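Tuesday, late afternoon

Finally sat down with the Petari speaker and went through its privacy settings properly, and my goodness, it took longer than I'd hoped! Left it idle over lunch with the mic muted - it still sent 991 requests, nearly all of them to one Meltus address. The Hirose doorbell sent up to 200 in the same stretch, so I'm feeling much kinder toward that one.
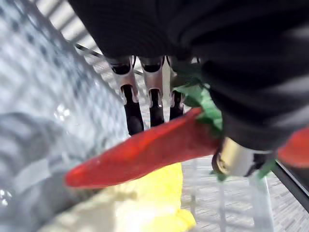 Still to do
- repeat with voice history off
- ask Petari how long recordings are kept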